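What I learned from a year of sitting badly

So my back went out in February, and since then I have become a person who talks about chairs at parties. I'm sorry to everyone who has had to stand next to me by the chips. I wasn't always like this! I used to talk about soup.

Some of you have asked for an update after my last post, the grumpy one I typed standing up at the kitchen counter with the laptop on top of a slow cooker box. I am happy to report that I can put on my own socks again. I can also drive to Cowie and back without having to stop at the gas station halfway and walk in circles around the air pump. So things are good. I wanted to write down what helped and what didn't while I still remember, partly for you and partly for me, for when I get lazy and forget all of it.

The short background, if you're new: I work from home, I do bookkeeping for a handful of small businesses, and I am in a chair from 8 in the morning until whenever I look up and it's dark. I did this for years on a dining chair. A nice one, with a cushion my aunt made. Then one morning I bent down to pick up a pen and just didn't come back up. I stayed there looking at the baseboard for a good long while. It needed dusting.
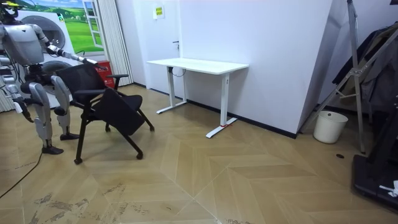 The first thing I did, once I could move, was panic and read reviews. I do not recommend this. I read reviews for 19 evenings in a row (I know because I kept the browser tabs grouped by night, that's how my brain works) and by the end I knew less than when I started. Every chair had saved somebody's life and every chair had also ruined somebody's life. One man had written what was pretty much a short novel about armrests. I read all of it. He had a divorce in there.

What finally got me unstuck was my physical therapist, Harpreet Grewal, who is calm in a way that makes me want to confess to things. I brought her a printed list of the chairs I was looking at, with my notes, and she folded it up and put it back in my hand. Then she asked me how many times I get up during a work day. I said, oh, plenty. She waited. I said, maybe for lunch.

That was pretty much the whole appointment. She sent me home with two stretches and told me to get up every half hour, and she said I could buy any chair I liked as long as my feet touched the floor and I could stand to be in it. I was a little let down, I'll admit. I had a spreadsheet.

But I did buy a chair, because the dining chair had to go. I went to look at some in person, at the big used office place out past Kundlow, where they have rows and rows of them from companies that moved or shut down. It's a strange and sort of peaceful place to spend an afternoon. You just go down the row, sitting. Nobody bothers you. My friend Rhonda McKinnon came with me and she is the opposite of me, she sat in three chairs and said "that one" and then went to look at filing cabinets for an hour. I sat in 23. I wrote down a number for each one out of ten, and the one I took home was a seven. The nine had a smell.

Things I would tell you to check if you go to a place like that:

Sit for longer than feels polite. Every chair is fine for one minute. I started bringing my book in from the car.

Work the lever up and down a few times, and then sit and wait to see if you slowly sink. A lot of them sink.

Look at the casters. If you have hard floors you want the softer ones, and they do swap out pretty easily, you just pull. (I pulled for twenty minutes, then Rhonda pulled once.)

Mesh or foam is up to you. I thought I'd hate mesh and I like it fine. In summer I like it a lot.

Measure your desk first. I did not measure my desk.

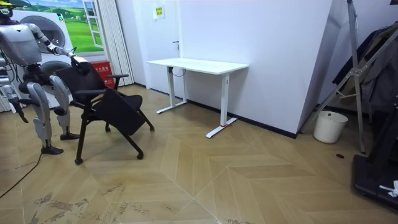
The black office chair, doing what office chairs do all day.

Right, so, the desk. When I got my seven home, the arms hit the underside of my desk and it would only go in sideways, like somebody trying to get past you at the movies. I lived like that for almost a month. I'd park the chair out in the middle of the room every night, and every night on my way to get a glass of water I'd walk into it. I had a bruise on my hip in the exact shape of an armrest, and at my next appointment Harpreet asked about it and I had to explain.

You can take the arms off, by the way. You can also lower them, which I found out afterward. There was a button. The chair man at Kundlow had shown me the button. I was writing down a number at the time.

My neighbor Libor Brabec, who builds things and can't sit through another person doing a project badly, ended up putting my desk up on little blocks, and that fixed the arms but made the desk too high, so now I have a footrest too. It's a wooden crate turned over with a bit of carpet on it. I was going to buy a real one, but the crate is perfect and the cat likes to sit inside it, so my feet are warm as well. I've stopped looking at footrests online. That's personal growth, I think.

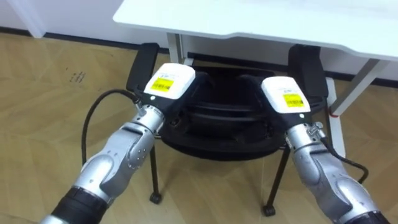
The getting up part

OK so this is the bit that worked, and it's the most boring bit, and I put it off for weeks. I set a timer. Every half hour it goes off and I stand up and go somewhere. It can be the mailbox. It can be the window at the end of the hall, where I check on the people across the street, who have been putting up the same fence since I moved here.

At first I hated it so much. I'd be deep in somebody's receipts and the thing would start chirping and I'd say a word. I'd tell myself I'd just finish the page, and then I'd look up and it was two hours later and I was shaped like a shrimp. So I moved the timer to the kitchen. If it's in the kitchen you have to go to the kitchen. (I have also eaten a lot more toast this year, so be warned.)

My cousin Brayden Gosselin got very into this when I told him about it and downloaded an app that counts his steps and sends him little badges. He texts me his numbers. I did not ask for his numbers. But then of course I started counting mine, just around the house, just on the timer walks, and one day I got 1,275 and I was thrilled, and I texted him, and he wrote back 1,354. So I went and walked around the kitchen table in my socks for a while. I'm a grown woman.

Anyway, it works. I don't know the science and I'm not going to pretend to. By the third week I could tell at the end of the day that I hadn't seized up, and by the second month I was forgetting that my back had ever been a thing, and that was when I stopped doing the stretches and had one very bad morning, and now I do the stretches.

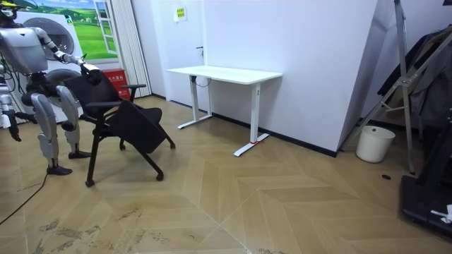

I want to say something about the stretches too, since a couple of you asked which ones. I'm not going to tell you, and I promise I'm not being coy. Mine were picked out for me by a person who had her hands on my actual spine, and yours might be different. My friend Ravinder Sandhu tried mine out of sympathy and pulled something in his leg. He's fine. He milked it for a week, and I brought him soup.

What I will say is do them at the same time every day or you won't do them. I do mine while the coffee is brewing. I lie on the kitchen floor, and I've gotten to know the underside of my table very well, and there's a piece of gum under there that I swear isn't mine. The table was secondhand. I have decided to leave it.

Things that did not help, quickly, so I can go and get the laundry:

The giant ball. I had one for four days. It rolled down the hall in the night and hit the closet door and I nearly called the police.

The posture strap thing. It made me stand up very straight and feel like I was being arrested.

The heated pad helped, actually, a lot, but I fell asleep on it and woke up with a waffle pattern on me, so it's on the list for dishonorable reasons.

Standing at the counter all day. I thought I was so smart. All that happened was that my feet hurt and my back hurt too, and I burned a spreadsheet, by which I mean I set a paper one down on the stove. It was a client's. They were nice about it.

If you're where I was in February, looking at a baseboard, go and see somebody, please. I waited nine days because I thought it would be embarrassing to say I'd been injured by a pen. Harpreet says she gets pens all the time. Pens, socks, one sneeze. A man who was reaching for the remote.

Next time I'll go back to food, I think. I picked up a bag of those skinny purple carrots on the way home from Inach and I have some ideas. Also somebody left a comment on the old lentil post asking if you can freeze it, and yes, you can, but leave out the potato and put it in when you heat it back up or it goes all grainy. I should have put that in the recipe. I'll go fix it now while I'm sitting here, I've got eleven minutes left on the timer.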